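Zenholm Tonträger
Beiträge in dieser Reihe: Neuausgabe des Albums »Brernbridge« von Tosavent

Wir verwenden Cookies, um die Nutzung unserer Seiten auszuwerten. Mit dem weiteren Besuch stimmen Sie dem zu. Einstellungen | Ablehnen | Zustimmen

1/
Das Label Zenholm gibt bekannt, dass das zweite Album der Doom-Formation Tosavent, »Brernbridge«, im September in einer überarbeiteten Neuausgabe erscheint. In den folgenden Beiträgen informieren wir über Inhalt, Ausstattung und Bezugswege.

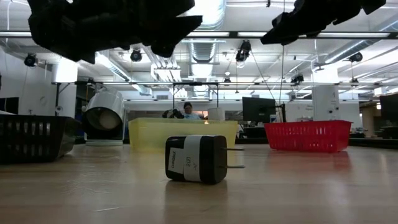 2/
Grundlage der Neuausgabe sind die ursprünglichen Mehrspurbänder. Sie lagen seit der Erstveröffentlichung im Archiv des Studios Tkachuk und wurden dort im Frühjahr gesichtet, gereinigt und digitalisiert.

3/
Die Erstausgabe war als Doppelkassette erschienen und ist seit Jahren vergriffen. Auf dem Gebrauchtmarkt werden Kopien angeboten, deren Herkunft wir nicht bestätigen können. Wir bitten um Verständnis, dass wir zu einzelnen Angeboten keine Auskunft erteilen.

4/
Das Album umfasst in der neuen Fassung 86 Minuten Musik. Darin enthalten sind sämtliche Stücke der Kassette in der damaligen Reihenfolge sowie zwei bislang unveröffentlichte Aufnahmen aus denselben Sitzungen.

5/
Die erste der beiden Aufnahmen trägt den Arbeitstitel »Schachtwasser«. Es handelt sich um ein Instrumentalstück von elf Minuten Länge, das seinerzeit aus Platzgründen entfiel. Der Titel stammt von der Bandhülle und wurde in Absprache mit der Gruppe beibehalten.

6/
Die zweite Aufnahme ist eine frühe Fassung des Schlussstücks »Kalkbrenner Land«. Sie ist deutlich langsamer gespielt und kommt ohne Gesang aus. Der Einsatz des Harmoniums in der Mitte des Stücks ist nur in dieser Fassung zu hören.

7/
Zur Klangbearbeitung: Tosavent haben sich gegen eine Neumischung ausgesprochen. Die Balance der Instrumente entspricht daher der Kassette, einschließlich des sehr weit vorn liegenden Basses. Bearbeitet wurden Bandrauschen, Aussetzer und die Übergänge zwischen den Seiten.

8/
An einer Stelle im dritten Stück, »Die lange Senke«, war das Band beschädigt. Betroffen sind wenige Takte im Ausklang. Der Schaden wurde nicht durch anderes Material überdeckt und bleibt hörbar. Dies ist kein Reklamationsgrund.

9/
Die Neuausgabe erscheint als Doppel-LP und als digitaler Download. Eine CD ist nicht vorgesehen. Ob eine weitere Kassettenauflage folgt, wird nach dem Verkaufsstart entschieden.

10/
Die Verteilung auf vier LP-Seiten weicht von der Kassette ab. »Die lange Senke« und »Ohne Geläut« gehen auf der zweiten Seite ineinander über, wie es im Konzert stets gehandhabt wurde. Auf der Kassette lag zwischen beiden Stücken der Seitenwechsel.

11/
Die Umschlaggestaltung folgt der Erstausgabe. Der Schriftzug wurde neu gesetzt, da die alte Druckvorlage nicht mehr auffindbar war. Beigelegt ist ein gefaltetes Textblatt mit allen Liedtexten in der Originalsprache und einem Bericht der Band über die Aufnahmezeit.

12/
Die Auflage der Doppel-LP beträgt 3.712 Exemplare. Eine Nachpressung ist nicht geplant. Die Exemplare sind nicht nummeriert, entsprechende Wünsche können auch bei Vorbestellung nicht berücksichtigt werden.

13/
Vorbestellungen nimmt ausschließlich der Zenholm-Versand entgegen. Der Fachhandel wird ab dem Erscheinungstag beliefert. Händler, die bereits Titel aus unserem Programm führen, erhalten die Bestellunterlagen unaufgefordert.

14/
Pro Haushalt können höchstens zwei Exemplare vorbestellt werden. Mehrfachbestellungen werden zusammengeführt und auf diese Menge gekürzt. Bereits gezahlte Beträge erstatten wir über den ursprünglichen Zahlungsweg.

15/
Besteller außerhalb der Europäischen Union weisen wir darauf hin, dass Einfuhrabgaben vom Empfänger zu tragen sind. Annahmeverweigerte Sendungen werden nach Rücklauf abzüglich der Versandkosten erstattet.

16/
Wer die Kassette seinerzeit direkt bei Zenholm erworben hat, erhält den Download kostenfrei. Maßgeblich ist die Bestelladresse. Sollte sich diese geändert haben, genügt eine formlose Mitteilung an den Versand unter Angabe der früheren Anschrift.

17/
Vorab wird das Stück »Ohne Geläut« veröffentlicht. Ein begleitendes Video ist in Vorbereitung. Es verwendet Material, das die Band während der Aufnahmen selbst gedreht hat, und dauert nahezu so lang wie das Stück.

18/
Zu Konzerten: Tosavent werden das Album zum Erscheinen einmalig vollständig aufführen. Der Abend findet im Saal des Studios Tkachuk statt. Einlass ist um 19 Uhr, Beginn um 20 Uhr. Eine Vorgruppe ist nicht vorgesehen.

19/
Wegen der Lautstärke wird das Tragen von Gehörschutz dringend empfohlen. Einfacher Gehörschutz liegt am Einlass kostenlos aus. Kindern unter zwölf Jahren kann der Zutritt auch in Begleitung nicht gestattet werden.

20/
Eine Aufzeichnung des Konzerts erfolgt zu Archivzwecken. Über eine Veröffentlichung ist nicht entschieden. Ton- und Filmaufnahmen durch das Publikum sind nicht gestattet, Fotografien ohne Blitz sind während der ersten beiden Stücke zulässig.

21/
Eine anschließende Tournee ist derzeit nicht geplant. Anfragen von Veranstaltern leiten wir an die Band weiter, können jedoch keine Antwort zusichern.

22/
Medienvertreter erhalten auf Anfrage einen Zugang zur vollständigen Vorabfassung. Wir bitten, Besprechungen nicht vor dem Erscheinungstag zu veröffentlichen. Physische Rezensionsexemplare stehen nur in begrenzter Zahl zur Verfügung.

23/
Nachtrag zu Beitrag 9: Mehrfach wurde nach farbigem Vinyl gefragt. Die gesamte Auflage wird in Schwarz gepresst.

24/
Nachtrag zu Beitrag 16: Die Regelung gilt auch für Käufe am Verkaufsstand bei Konzerten, sofern ein Beleg vorliegt. Die Freischaltung der Downloads erfolgt im September.

Weitere Meldungen
Studio Tkachuk: Eingeschränkte Archivzeiten im Sommer
Tosavent: Textblatt zum Debüt wieder lieferbar
Zenholm-Versand: Geänderte Portosätze für Schallplatten
Hinweise zur Einsendung von Demoaufnahmen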